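Does "Fruit Flavor" Mean Fruit?

Pick up a bag of grape candy. There's probably a big purple bunch on the front. So there must be grapes inside, right? Don't be so sure.

A picture on a package is there to make you want it. To find out what you're eating, turn the bag over and read the ingredients. They're listed in order by weight, with the biggest first. In lots of candy, sugar or corn syrup comes first, and grapes may not be there at all. 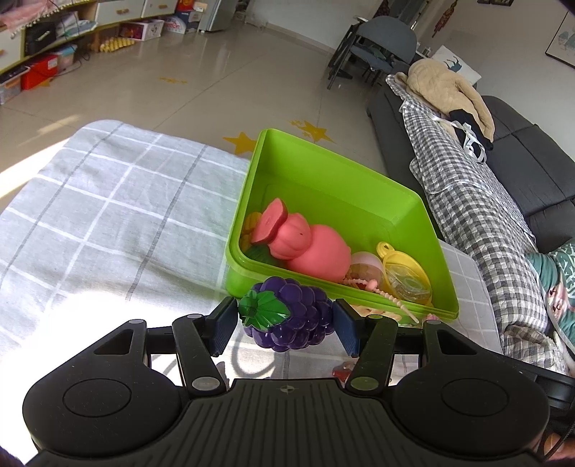
Toy grapes, purple with a leafy green top.

So where does the taste come from? Often it's a chemical called methyl anthranilate. It's found in Concord grapes, the dark kind used for juice and jelly — but it can also be made in a factory. The green grapes in your lunch have very little of it. Maybe that's why purple candy doesn't taste much like them.

What about "made with real fruit"? Ask how much. One drop of juice is real fruit too.

Try this at home: find 3 snacks with fruit on the front. Guess where the fruit comes on each list, then check. Were you right?

Written by Jagadeesh Nambiar | Contact us | © Sundaram Kids | Back to top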